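Zornent Arbeitstisch Altis, quadratisch

Artikelnummer 2408-A
Lieferzeit: auf Anfrage
Versand: per Spedition, frei Bordsteinkante

Der Altis ist ein quadratischer Arbeitstisch für Werkstatt, Labor und Unterrichtsraum. Er steht auf vier Beinen aus Vierkantrohr und kommt ohne Querstreben im Fußbereich aus. Man kann also von jeder Seite herantreten oder einen Hocker unterschieben. Gefertigt wird er nach Bestelleingang, Rückgaben sind deshalb nur bei der Standardausführung möglich.

Die Standardausführung misst 900 x 900 mm bei einer festen Höhe von 900 mm. Das ist eine Stehhöhe. Wer überwiegend im Sitzen arbeitet, nimmt die niedrige Variante mit 740 mm oder bestellt passende Stehhilfen aus dem Programm Panow dazu. Zwischenhöhen fertigen wir gegen Aufpreis, bitte im Bestellformular unter Bemerkungen eintragen.

Technische Daten

Plattenmaß: 900 x 900 mm
Plattenstärke: 25 mm
Platte: Spanplatte, beidseitig mit Schichtstoff belegt, Kante umlaufend 2 mm
Gestell: Stahlrohr 40 x 40 mm, pulverbeschichtet
Höhenausgleich: Stellfüße, 15 mm
Flächenlast: 150 kg bei gleichmäßiger Verteilung
Gewicht: 38 kg
Garantie: 3 Jahre auf Gestell und Platte

Farben

Die Platte gibt es in Schiefergrau, Lichtgrau und Weiß, das Gestell in Dunkelgrau oder Schwarz. Alle Kombinationen kosten gleich viel. Sonderfarben nach RAL sind für das Gestell möglich und verlängern die Lieferzeit um zwei Wochen. Farbmuster der Platten schicken wir auf Wunsch kostenlos zu. Auf Bildschirmen wirkt Schiefergrau oft etwas blauer, als es ist.

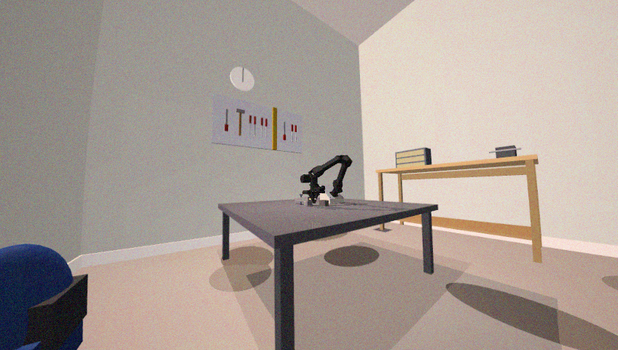
Bild: Computergrafik / Zornent

Montage

Der Tisch wird zerlegt geliefert. Platte und Beine sind getrennt verpackt, die Schrauben und der Innensechskantschlüssel liegen im kleinen Karton. Die Platte mit der Oberseite nach unten auf eine Decke legen, Beine ansetzen und alle Schrauben zunächst nur von Hand eindrehen. Erst wenn alle vier Beine sitzen, wird über Kreuz festgezogen. Danach zu zweit umdrehen und die Stellfüße ausrichten. Bei Tischen, auf denen gesägt oder gefeilt wird, sollten die Schrauben nach den ersten vier Wochen einmal nachgezogen werden.

Für Räume mit Estrich oder Fliesen reichen die mitgelieferten Kunststofffüße. Für Parkett und Linoleum gibt es Filzgleiter zum Aufstecken — bitte mitbestellen, sie liegen nicht bei.

Pflege

Feuchtes Tuch und milder Reiniger genügen. Scheuermilch macht die Oberfläche mit der Zeit fleckig. Gegen kurz einwirkende Öle und Verdünner ist der Schichtstoff beständig, stehende Flüssigkeit an der Kante sollte trotzdem gleich abgewischt werden. Heiße Teile ab 160 °C gehören auf eine Unterlage. Kratzer im Gestell lassen sich mit dem Lackstift in der jeweiligen Farbe ausbessern.

Zubehör

Schubladenblock, abschließbar, Breite 400 mm
Ablageboden für die niedrige und die hohe Ausführung
Steckdosenleiste zur Montage unter der Plattenkante
Filzgleiter, Satz zu vier Stück
Rollensatz, davon zwei feststellbar (verringert die Flächenlast auf 100 kg)
Lackstift Dunkelgrau oder Schwarz

Der Schubladenblock wird von unten an die Platte geschraubt. Die Bohrungen sind auf der linken und rechten Seite vorbereitet. Zusammen mit dem Ablageboden passt er nur bei der hohen Ausführung.

Preise und Beratung

Ab sechs Tischen gilt der Staffelpreis, Schulen und Ausbildungsbetriebe erhalten ein eigenes Angebot. Eine Gruppe aus sechs Tischen mit Schubladenblöcken und Steckdosenleisten kostet derzeit 3.793 Euro netto ab Werk. Fragen zu Maßen und Sonderhöhen beantwortet Jayanthi Kulkarni, Lieferung und Reklamation betreut Abdelilah Ezzat. Beide sind über das Kontaktformular erreichbar.

Preisstand: 20. August 2026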